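Home | Guides | Robot arms | Handovers | Contact

How to fix a hand that won't let go (or won't take hold)

30th November
By the Rillthorpe bench blog

If your robot is handing things to people across a desk, sooner or later it will get stuck halfway. Ours did it all through September. The arm would reach out nicely, the fingers would start to curl, and then everything just stopped with somebody's hand still in the way. No error on the screen, no beep, nothing! I lost a good few evenings to it, so I've written down what I do now, in the order I do it.

We run a handover routine called Kiletti on a setup we call Cavel. Your names will be different but the fault is pretty common, and most of this should carry over.

Step 1. Stop it properly

The person at the desk takes their fingers out first. Then you press the stop button - the real red one, not the pause in the software. Pause holds the motors on, and a hand that's holding position can still finish its grip when the program wakes up. I got a pinched thumb that way and I don't recommend it.

Agree before you start who presses stop. It shouldn't be the one holding the packet.

Step 2. Try again with something thin and light

Go back to small stuff. Flat cards and little packets are good because they're easy to let go of and they show up the fault quickly. Keep your fingers at the far end of the item and let the robot's hand come to you. If you chase it you'll never get the same result twice.
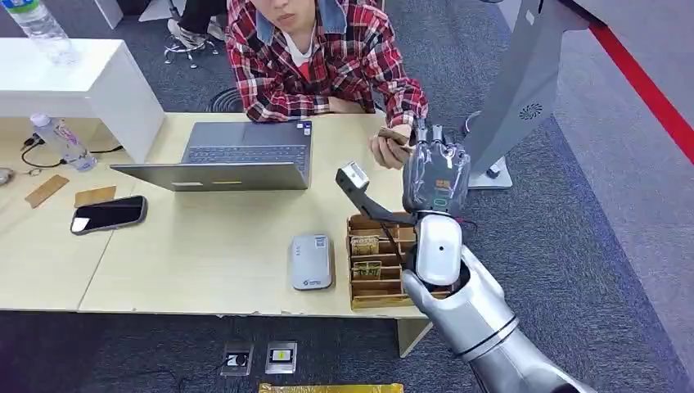
Step 3. Read the log, not the screen

Our screen said "ready" the whole time, which was no help at all. The log told a different story: the hand was waiting for a "touch" message from its fingertips and giving up after 5 seconds, and giving up meant freezing where it was. Look for a wait with no sensible ending. Ours was buried in a settings file under a heading that had nothing to do with hands.

I changed it so that when the wait runs out, the fingers open and the arm backs off slowly. Do this bit with the arm well clear of the desk. Mine swung back faster than I'd bargained for on the first go.

Step 4. Check the touch threshold

A packet weighs next to nothing, so a high threshold means the hand never feels it. Ours was set at 21 on the Kaushik scale (that's the controller we use, so ignore the number if yours is something else). I brought it down a little at a time and 7 was where it started behaving. At 3 it was closing on thin air, so don't go mad.

Step 5. Run it with someone sat down and busy

People don't sit like statues. They type, they look down, they hold the thing up at a funny angle while reading an email. Test it like that, with a bit of clutter on the desk, and keep your stop person watching the arm the whole time. 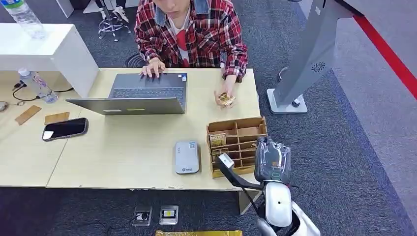
One hand on the keyboard, the other holding up a gold packet, with the white gripper at the corner of the organiser.

Do at least one run where the person never lets go of the item, and another where they pull away early. Those were the two that used to freeze ours. If the fingers open and the arm backs off both times, save your settings somewhere safe and write the old ones down too - I didn't, and had to dig them out of a backup.

If it still sticks after all that, look at the cable to the fingertips before you blame the software. Wiggle it gently at the wrist with the power off, then plug it back in and start again from Step 2.

Questions? Use the contact page | © Rillthorpe bench blog | Back to top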